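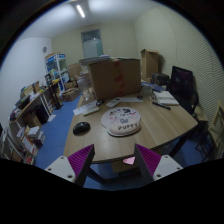 desk as of tonight, mouse pad says PUPPY

pludeck_pete
Posted 22/10/2019
I've decided to reclaim the table. Big brown box with the red tape is staying until I find somewhere better for it, which I've been saying since January. Where would you start?

Tindden
The pile on top of the box. You've built a second table out of paper.

pludeck_pete
It's a filing system. Oldest at the bottom.

Arūnas Mägi
Start with the remotes. Two white remotes on a desk with a monitor, and one of them is sitting on a sheet of paper like it's been served. What do they even run?

pludeck_pete
One is the AC. The other I'm afraid to throw out.

callport40
Disagree with everyone. Leave the small stuff alone, the box is eating the whole back of the table. Put it on the floor and you're done in 2 minutes.

Tindden
Then it's a box on the floor with papers on it. I have 6 of those, they breed.

callport40
Still a floor problem and the OP asked about the table.

Arūnas Mägi
There's a tall box standing open against the wall too. Put the papers in that one, flatten the other.

pludeck_pete
Tall one is for returning the monitor if it dies.

Arūnas Mägi
So, never.

khondo_r
Keep the mouse pad. Wrist rest like that saved my wrist.

pludeck_pete
The mouse pad was never up for discussion. OK, moved one remote. Will report back.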